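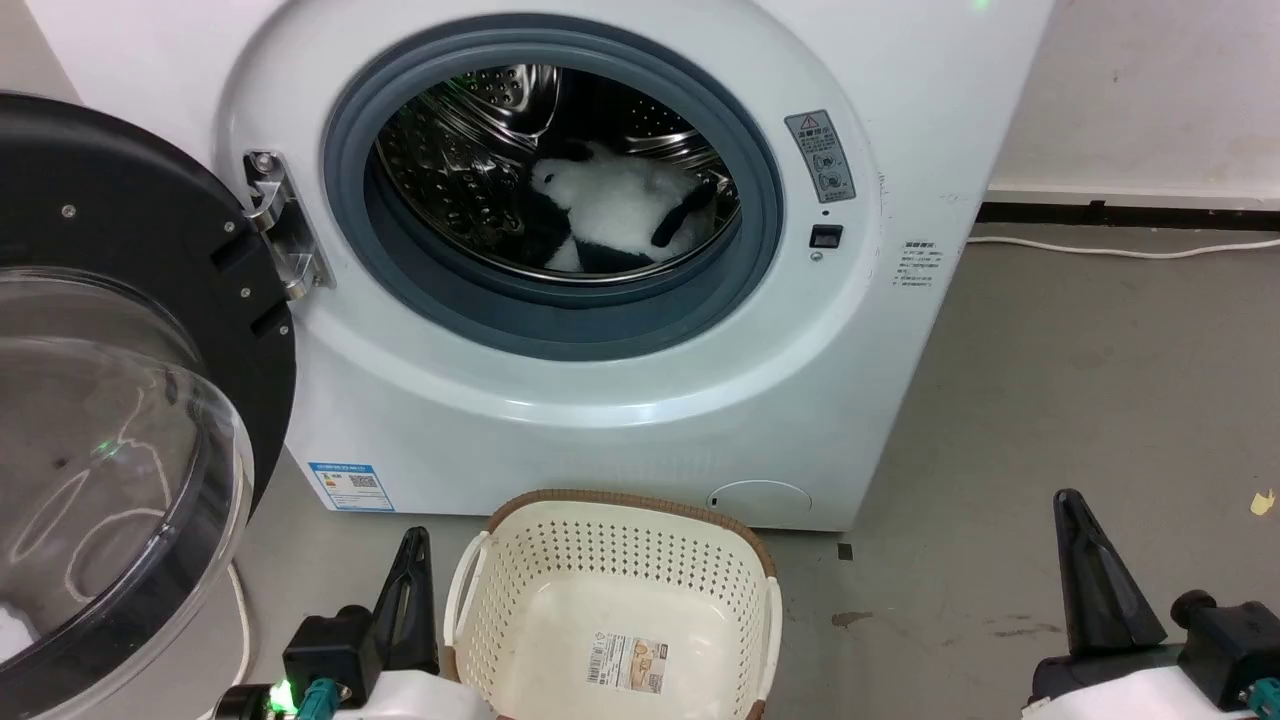

Home | Sport | Science | Games

Why does a football bounce?

A football holds air under pressure. Air is made of tiny particles that push on the inside of the ball all the time. When the ball hits the ground, its underside goes flat for a moment and the air is squeezed.

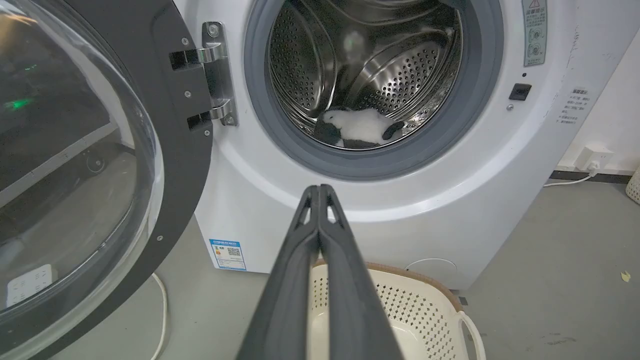
The squeezed air pushes back, and the ball springs up. Some energy is lost as heat and sound — so each bounce is lower than the last. A ball with too little air bends more and loses more energy.

Cold air pushes less. A ball left outside overnight will feel softer in the morning.

Written by Radka Golob for Wondier

30 shares | 2 comments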